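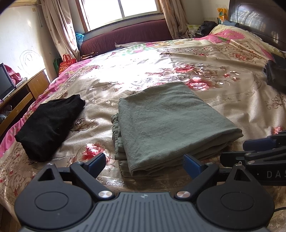 The unit of work at the Dramani open day was the single fold. An operator holds a gripper in each hand, opens and closes the fingers, and tries to turn a loose garment into a stack without touching it directly. The task sounds minor, but it is the one our group chose for the term project, and the visit changed several of our design decisions. The finished stack matters less than its edges: on the gray-green cloth the thin layers are exposed along one side and a gathered edge sticks out from under the other, while the smaller black item is a long bundle with a bulky end. A tool that closes between two flat pads has to get hold of one of those edges, and the two items offer very different ones.

1. Purpose of the visit

Our project concerns how a two-finger gripper should approach folded textiles. Up to June we had worked only with cotton squares on a lab bench. The course requires one site visit with a written account, and the Dramani workshop in Vorness was holding an open day on Sunday, November 17, 2024. Groups were admitted for 50 minutes each. Ours had registered in advance and was allowed to handle the tools during the last part of the slot.

2. Equipment

The hand-held gripper has a gray center body between two rounded black housings. Angled black linkage arms run from the center to the fingers and turn on silver pivots. Each finger ends in a dark blue pad. Both hands carry a tool, and the second one often enters from the side – a detail that affects what the first camera records, as explained in section 4.

The presenters did not give a grip force, and we did not measure one. We asked about pad material and were told it is replaced when it becomes smooth. The bench gripper we use at school, a Prunuder teaching kit, has hard plastic fingers. With ours, thin cloth tends to slide out once the fold is lifted. During our handling time with the Dramani tools this happened less often, though the cloth was also different, so the comparison is weak.

3. Procedure shown

The presenters first ran through a full fold at normal speed and then repeated it slowly. The steps were the same each time. Both grippers take one edge of the cloth, lift it clear of the surface, carry it over and lower it. The pads open before the tools are pulled back. If they are pulled back first, the top layer follows them and the fold shifts.

A recording session at the workshop consists of 200 folds, split between operators. We were shown the log of an earlier session in which 47 folds had been marked for review. The most common note was that a gripper had picked up the support surface along with the cloth. This is easy to understand on a loosely rumpled bedspread, where the cover has ridges of its own that stand about as high as a folded edge. On our bench it had never occurred, and we had no category for it in our error table.

4. Observations on the camera view

The camera is carried on the tool, so the gripper takes up the bottom of every view. Three things followed from this.

First, the fingers hide part of the cloth just before contact. The operator can look around them, but the recording cannot.

Second, the other gripper covers part of the side of the view when the hands come close together. Software has to tell it apart from the objects being handled. Furkivitz, the labeling program used at the open day, lets the reviewer mark it once and carries the mark forward through the clip. The mark drifted in one of the clips we were shown and had to be corrected by hand.

Third, daylight is not controlled. Direct sun from a window can bleach part of a shiny cover to white, and the printed pattern there is lost. We asked if the curtains were normally closed. The answer was that they are left as found, so that recordings include bad light as well as good.

5. Changes to our project

The following changes were agreed after the visit.

The plain bench top will be covered with a patterned cloth for half of the trials. A new entry, "support surface gripped", has been added to the error table. The release step will be timed separately from the lowering step – previously both were logged as one motion.

We will also test one thick folded item and one narrow bundle, and score them separately. The narrow bundle is expected to be harder to unfold, as its free edge is not always on top.

6. Limits of this report

All observations come from one visit. We handled the grippers for only 2 folds per student, which is too few to say anything about learning time. Photography of the log screens was not allowed, and the figures in section 3 are taken from our notes. The question of pad wear remains open and has been passed to the group working on materials.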